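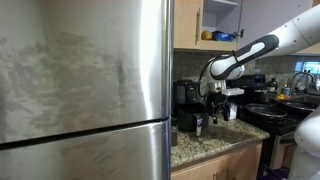
Clubhouse kitchen, refrigerator on the left.

Tratport Athletic is a semi-professional soccer club from the harbor town of Tratport. Home games at Brennan Park. Plays in the coastal regional league, one step below the semi-pro top tier, and has spent most of its history moving between the two. Colors are green shirts, white shorts, green socks. Nickname is the Ropemen, from the rope works that used to stand behind the east end.

The current manager is Karthikeyan Menon. Abla Mahasneh is club chair.

History

Early years

Formed by workers at the rope factory, who wanted something to do on their half day. Played on common land by the estuary at first, no fence, no changing rooms, goalposts carried down from the works and carried back after. The first club secretary kept a ledger of results but only for wins, so the early record is patchy and older histories of the club dissagree on when it joined an organized league. Most go with the season after the move to Brennan Park.

The move came when the factory bought the field next door and let the club use it for a small yearly rent. The rent was paid in match tickets for a while. The arrangement ended when the works closed, and the town took over the ground.

The Moser era

Vinzenz Moser joined as a goalkeeper and stayed on as player-manager, then manager only after a knee injury. Under him the club won promotion to the top tier for the first time. Two cup finals in the same period, both lost, the second one in extra time on a pitch that had been underwater that morning.

Moser's teams played long and direct. Not loved by visiting clubs. He was also the first at Tratport to insist on a proper training night during the winter, using the lights from the bus depot across the road until the depot manager objected. He left after relegation and later came back in a scouting role, which he held until retirement.

Decline and the supporters' buyout

Relegation was followed by money trouble. Gates fell, the main stand roof was condemned, and the owner of the time - a property firm that had bought the club from the old committee - wanted to sell Brennan Park for housing. Supporters set up a trust in response. Memberships were sold outside the ground, in pubs and at the ferry terminal. The trust had 500 members by the end of its first winter and took control of the club the following July.

The first seasons under the trust were poor on the field. The squad was mostly local, training was once a week, and the club finished near the bottom more than once. It stayed up each time, once on goal difference on the last day.

Recent seasons

Menon was appointed from the youth side, where he had been coaching the older age group. He changed the shape to a back three and brought in several players released by bigger clubs. Results picked up slowly, then quickly. The club reached the promotion play-offs in his third full season and lost the semifinal to Henby on penalties.

A longer cup run came the year after. Away wins, mostly, and the run ended with a home defeat in front of a full ground.

Ground

Brennan Park has a capacity of around 2,000, most of it standing. The main stand is on the north side and holds all the seats. It was rebuilt after the old roof was condemned, using the original brick base, so the rows are steeper at one end than the other. Covered terrace on the south side. The east end is open to the weather and is where the more vocal home support stands anyway.

The pitch slopes toward the estuary. Drainage was relaid after the buyout but the southwest corner still holds water, and winter postponements are common. A proposal for an artificial surface was put to trust members and voted down.

The clubhouse sits behind the main stand. Bar, function room, kitchen, and a small office used by the secretary on match days. The function room is rented out for weddings and parties, and the income goes to the youth section.

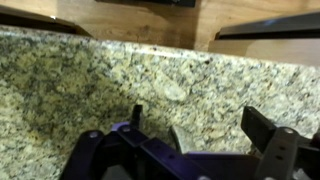 Away supporters are normally let into the clubhouse before kickoff, except for the Henby game, when the gates are segregated and the bar is home only.

Supporters

Support comes mainly from the town and the villages along the north shore of the estuary. The ferry company runs a later boat on evenings when there is a midweek game, leaving after the final whistle, at 10 p.m. or so depending on stoppages.

The main song is "Haul Away," adapted from a work song and sung when the teams come out. It has more verses than are usually heard. A supporters' drum was banned under the property firm and allowed back under the trust.

A fanzine, Loose Ends, was published on paper for several years and then online. It was critical of the old owners and was for a time refused entry to the ground, with sellers working from the sidewalk outside. Back issues are held at the town library.

Rivalries

The main rivalry is with Henby, the next town up the coast. Games between the two are known as the Causeway Derby, from the road that joins them, and draw the biggest league gates of the season for both clubs. Matches have usually been close. The heaviest result is a 7-2 win for Tratport in the Moser years, still printed on scarves.

There is a lesser rivalry with clubs further inland, mostly from shared promotion races and not much felt now.

Women's team

The women's team was started by a group of parents from the youth section and was brought fully into the club after the buyout. Indira Kulkarni has coached it since. It plays at Brennan Park when the fixture list allows and at the school field when it doesnt. Kulkarni's side has won its division once and was runner-up the season before that. Several players have also coached in the girls' teams.

Players

Gopinath Annamalai is the club's record scorer. A winger at first, moved inside by Moser after an injury to the regular forward, and stayed there. He had offers to turn fully professional and declined them, keeping his job at the harbor office. The open east end was named after him by a vote of trust members.

Annamalai also took the kick that was saved in the second lost cup final. Accounts differ on whether the goalkeeper moved early.

Sponsorship and kit

Indurier, a marine paint supplier based at the harbor, has been shirt sponsor since the trust took over. Before that the shirts carried the property firm's name, and for one season nothing at all. The away kit is chosen by supporters from a short list. All white most years. An orange kit was used for a single season and is now sought after by collectors.

The badge shows a coil of rope over a wave. The version used under the previous owners dropped the rope, and the original was restored after the buyout.

See also

Causeway Derby
Brennan Park
Tratport rope works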